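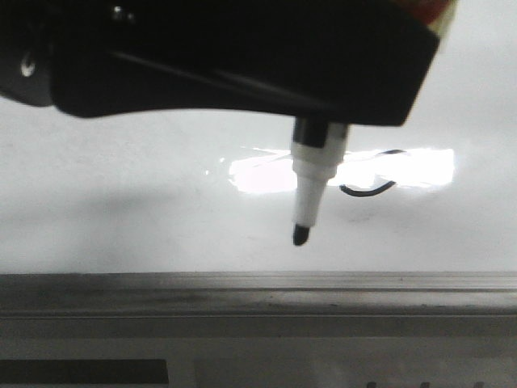 Moving a website, and other ways to lose a month of evenings

29 Apr 2018

When I started this blog I put it on the cheapest hosting I could find, picked a theme with a nice wide header, and told myself I would sort out the boring parts later. Later came this spring. A reader wrote to me (very kindly, I should say) to tell me that she'd been trying to open my post about Biltville on the bus, and that she had passed two stops before the first paragraph showed up. I wrote back to apologize and then went out to the driveway with my own phone, turned off the wifi, and tried it myself. She was being generous.

So I've been cleaning house. I thought it would take me a weekend and it has eaten most of my evenings this month, and I wanted to write some of it down while I still remember what I did, partly for anyone else with an old blog and partly for me, the next time I get the urge to install something.

The first thing I found was the plugins. I had one for sharing buttons, another for sharing buttons that I must have added when the first one stopped working, and a thing called Fakel that put a little animated candle in the corner every December. It was loading its candle all year round, only hidden. I took it out and felt a bit sad about it, because my mother liked the candle.

Then there were the fonts. I am fond of fonts and I had four of them coming down the wire for every visitor, each in several weights, and I couldn't tell you where two of them were even used. Now there is one for headings, and the body text is whatever your phone or computer already has. I worried it would look plain. My husband didn't notice until I told him, and then he said he thought it had always been like that.
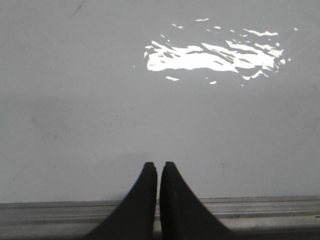
The part I dreaded most was the web addresses. My old posts had the year and the month and a number in them, and I'd wanted short, readable ones for ages. But there are 700 posts here (I was surprised too!) and plenty of people have linked to them over the years, or saved them in their bookmarks, and I couldn't stand the idea of all those links going nowhere. This is where Man-lok Chuang came to my rescue. We used to work together, back when we both answered support emails for a living, and he sat on the phone with me for a whole evening while I wrote one rule that sends nearly every old address to its new one. I had been preparing to do them by hand, in a spreadsheet. I'd already done 70.

There are still some strays. Anything from the September when I tried out the other blogging software has an odd dash in the address and doesn't follow the rule, so the long series about the Csizmadia recipe cards is probably broken if you come in from an old link. I'm fixing those one at a time with a cup of tea. If you land on the "page not found" page, please tell me what you clicked on to get there, and I'll move it to the top of the pile.

A couple of you have asked whether the comments are coming back. They are, I promise. I turned them off while everything was moving so that nothing would get lost halfway, and the backup is safe in two places – on my laptop and on the little drive in the desk. I did have a look at Ratwood for comments, which several people like, but it wants readers to make an account before they can say hello, and that felt unfriendly to me. I'd rather go on deleting the spam about handbags myself.

The newsletter hasn't changed at all, so if you get these by email you don't need to do anything. The search box is another matter. It finds things, only it seems to put them in an order of its own choosing, and when I searched for "soup" the top result was my post about gutters. That's next on the list, after the recipe cards.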